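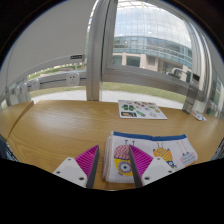
Ticket: Gripper width reads narrow after tracking recovery
Component: Moodley (pose and width estimation)
Project: Breltotari
Status: Fixed, waiting on merge
Reported by: Candstead desk setup

Summary

When visual tracking drops out and comes back, Moodley reports a finger gap smaller than the true one. The offset stays until the process is restarted. Pose looks normal after recovery, so the episode passes the automatic checks and gets exported with bad width values.

Steps to reproduce

1. Start a recording with the fingers fully open.
2. Move close to the tabletop until the image has few features to match.
3. Hold there until the log prints TRACK_LOST.
4. Back off until it prints TRACK_OK.
5. Close and open the fingers once and plot the width.

Expected: width returns to the open value from the start of the recording.
Actual: width comes back 2 mm short.

Log

track: state TRACK_OK -> TRACK_LOST
width: hold last value
track: relocalize, 34 inliers
track: state TRACK_LOST -> TRACK_OK
width: resume, zero offset updated

The last line is the odd one. Zero offset should only be set at startup, when the fingers are known to be closed.

Update 1

Ruled out the lens calibration. Reloaded the old file and the new one, same result with both. Also ruled out glare on the desk. Lowering exposure made tracking drop out less often, but when it did drop out the offset was still there.

Update 2

Tried it on the table by the window, with packets and sticker sheets left out as targets. Sticker sheets give the tracker plenty of corners, so I had to go down to bare wood to force a loss.
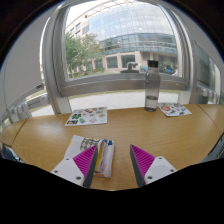

Replayed the same recording offline through Tisdale with the tracker swapped for a stub that never loses lock. Width was correct from start to end. So the finger detection is fine and the error comes in at the state change.

Update 3

Found it. The recovery handler calls the full init routine, and init takes the smallest width in the buffer as zero. The buffer holds 40 frames. If the fingers did not close in that window, the smallest value is a partly open one, and everything after it is shifted.

Fix: split init into two functions. Recovery now resets the pose filter and leaves the width zero alone. Added a test that replays a loss with the fingers open and one with them closed. Both pass.

Workaround until the merge

Set width_rezero to false in the Moodley config. Do a full close before the first episode - the startup zero still needs it.

Still open

Exported episodes with a recovery in them need a second pass. Tisdale can search for "zero offset updated" in the log, but it skips compressed logs, so unpack those first. Leaving the ticket open until that pass is done.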